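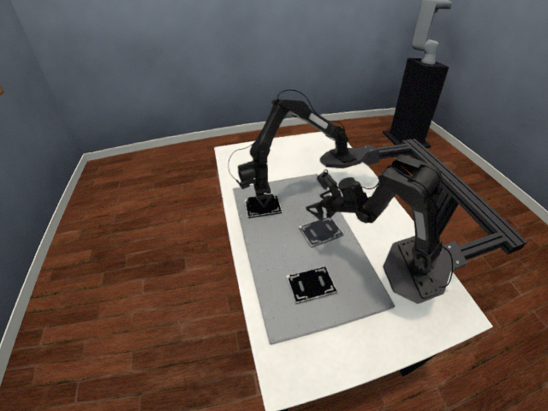
The two-arm packing cell at Sakurine, in simulation, with its three black pads.

Bimla Tomar has been told three times that her job is safe, and it was the third time that worried her.

"The first time it was in passing," she says. "The second time it was in a letter. The third time they got us all in the canteen and there were biscuits."

She leads a shift at Sakurine's packing hall outside Clullville, where small metal fittings are checked, paired up and sent off to be boxed. At present people do the checking and pairing by hand, 24 of them across the shifts. Before long, if the plan holds, part of it goes to a pair of arms run by a control package called Masri. The hall has no arms yet. What it has is a model of the cell, running on a screen in the old first aid room, and staff are encouraged to drop in and watch it.

I asked what she made of it.

"It's very clean," she says. "I kept thinking, where's everything else? Our benches have got gloves on them, tape, somebody's tea. A stack of the wrong boxes. When I told the young man from the project team, he wrote it down, and I've no idea what happened to it after that."

The company's case is simple enough. Hand pairing is dull and hard on the wrists, and it's difficult to recruit for. Tomar agrees with all of that. She has had two injections in her right wrist and wouldn't wish the job on her daughter. What she doubts is the next part, where everyone freed from the bench moves up to something called "cell support".

"I asked what a cell support person does all day. Watches it, clears it when it jams, fills it up again. So I said, how many of those per cell? And the answer was one person between several cells. Well, I can do that sum."

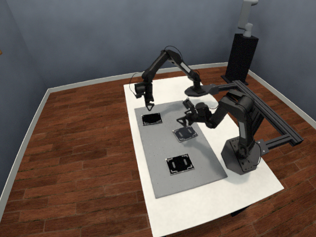 Omprakash Awasthi takes a kinder view of the model, and told me so when I rang him the same evening. In his opinion it is better to argue over a cell on a screen than over one bolted to the floor, and the staff at Clullville have been shown more, and earlier, than most. He also thinks the wrist injuries ought to count for more in these conversations than they do. People get sentimental, he said, over work they complained of for years.

I put this to Tomar. She laughed, and then she didn't.

"He's right, I did complain. I complained so they'd fix the benches. I asked for benches that go up and down. That was five years ago, and I was told there wasn't the money."

The money question comes up a lot. So does Gomcombe, the sister site, where a single arm went in last February to load trays. The company describes Gomcombe as a success and gives a figure of 300 trays a shift. Tomar has a friend there who says the figure is fair on a good day, and that good days depend on a woman at the infeed turning the fittings the right way up before the arm gets to them. Her hours are put down under "training", my interviewee says. I asked the company whether this was so and got back a reply about its commitment to learning.

To my mind this is where the whole argument sits. The arms may well do what they are bought to do. I have no reason to think otherwise - though a model is a generous place to try anything out. But the jobs left over get counted oddly, or don't get counted, and the people doing them find that their title has changed while the pay has stayed where it was.

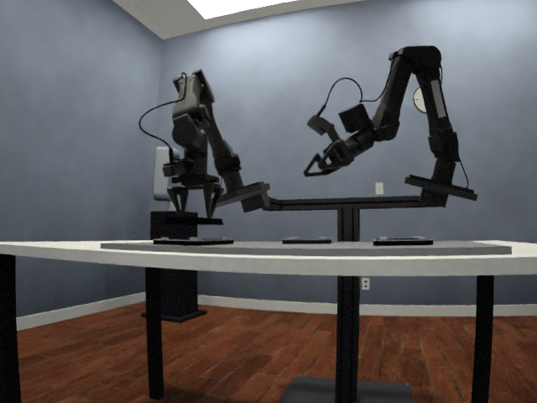
Pay was the one subject missing from the canteen meeting altogether. There was a slide on skills and another on safety, and a handout with a drawing of a smiling person holding a tablet. Nothing said which grade cell support would be on, or whether the night allowance would carry over, or who decides which of the shift goes first.

Tomar wrote those questions down and handed them in. She was thanked for them.

Would she take one of the new posts herself?

"Probably, yes. I'd be good at it. I know what a bad fitting feels like before I've looked at it, and I'd like to see them get that into the computer." She thinks for a moment. "But I'd want it on paper first, the grade and the hours. And I'd still like the bench that goes up and down, for whoever's left on the benches."

The company says a full staffing plan will follow once testing is finished. It would not give me a date for that, and Tomar hasn't been given one either.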